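Re: [handheld-practice] Draft 2 of the recording rules, comments wanted
From: Maëlys Carré
To: handheld-practice list
Date: Thursday, March 13, 2025
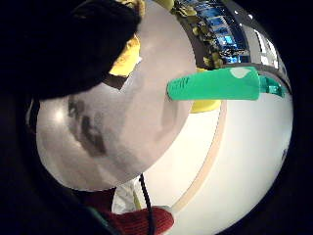 I've read draft 2 twice now and I still can't tell which problem half of it is meant to solve. I'm not against having rules. I asked for some in December. But I would like each one to be there on account of something that went wrong at a bench somewhere, and several of these read as if they were written at a desk by people imagining a bench.

Replies inline. I've trimmed Thierry's message to the parts I disagree with or don't understand.

Thierry Tanguy wrote:

> 3.1 The work surface shall be cleared of all objects not named
> in the task sheet before recording begins.

Why "all"? We keep hearing that policies trained on tidy tables fall over on untidy ones, and now we want a rule that makes every table tidy. If the worry is that operators leave their coffee in reach and knock it over, say that. If the worry is labeling, then ask for the extra objects to be listed and leave them where they are.

At Dernska we tried the cleared-table rule for one batch last year. The operators spent more time putting things away and getting them back out than they did on the task. Then Chin-lung went through the recordings and found that most of them had something extra in view regardless, on a shelf or at the far side of the room. You can clear a tabletop. With a lens that wide you can't clear a room.

> 3.2 Operators shall wear plain gloves of a single approved
> color. Patterned or knitted gloves are not permitted.

Approved by whom? And is the single color per site, per project, or for everybody on this list? If it's for everybody I'd like to see the comparison that justifies it. I've asked for this before and was pointed to "general experience." My general experience is that people wear the gloves that fit. We have operators with small hands who can't close the trigger properly in the standard issue pair, and I'm not going to tell them their own are forbidden because of the texture.

There is a real safety point hiding in here, about loose cuffs near the finger linkage. That one I would sign tomorrow. It isn't in the draft anywhere.

> 3.4 The lens shall be wiped before every episode.

Every episode? Somebody doing short pick-and-place work will be wiping all day. Wiping also moves the camera on the older mount, the one with the Skukik clamp, and then you have a calibration problem you didn't have before. I'd suggest a check before each session and again after any break, and a wipe only if the check shows a smear. Ingeborg proposed nearly that wording for draft 1. Was there an objection to it? I can't find one in the archive.

> 3.5 No object shall occupy more than half the field of view at
> any time during manipulation.

I read this one out loud to the people here and they asked me to read it again. The camera is on the gripper. When you bring the gripper up to a large object, the large object gets large. A ball, a bowl, a folded coat, anything bigger than a mug will fill the view at close range, and the close range part is the part we're paying for. Applied as written, 3.5 would have us throw out the approach phase of most of the recordings we accepted in the last batch.

I suspect it came out of the Aubert guideline, which was written for fixed overhead cameras and makes decent sense there. If so, please strike it. Copying a clause over because it was already numbered isn't good practice.

> 3.7 Lighting shall be uniform. Strong shadows and glare on
> objects shall be grounds for rejection.

Same complaint as 3.1. Who is going to define "strong"? Two reviewers in this building, given the same set of 335 recordings, disagreed about glare so often that I stopped asking them to mark it. A rule that gets a different answer depending on who had the morning shift will be resented by operators, and rightly, because their rejection rate hangs on it.

If a lighting rule must exist, give a number that can be read off a meter at the bench. Otherwise call it advice and move it to the appendix.

> 3.9 Cords, strings and straps attached to objects shall be
> secured or removed.

This one I could be talked into. Cords do get caught in the fingers, and we had one pulled tight enough to bend a pad. But "secured" to what? Taping a cord to the object changes the object, and the next person to use it won't know. I'd write: "Operators should know where any loose cord is before closing the gripper, and should stop if it enters the fingers." It tells a person what to do with their hands, and nothing else in section 3 does.

General remarks.

There are 9 clauses in section 3, and I count 2 that protect either the operator or the equipment. The others protect the look of the data. I'd separate them. Put safety first, make it "shall," keep it to one page. Put the rest under "should" and attach to each clause the incident or the measurement behind it. If there isn't one, leave the space blank so that everybody can see it's blank.

Also, please can we stop saying draft 2 is "in line with industry standards." I asked Maxence which standards and he sent me a link to our own draft 1.

Brelamora will keep recording under its current sheet until there's a version we can follow without stopping every few minutes. I can send the sheet to anyone who wants it. It's up to nine lines long depending on the task, and the operators have it memorized.

I can't make the next call but Chin-lung will be on it and has my notes on 3.5.

Maëlys

> Comments by the end of the month please. Silence will be taken
> as agreement.
>
> Thierry

It shouldn't be, on a list where half the addresses bounce.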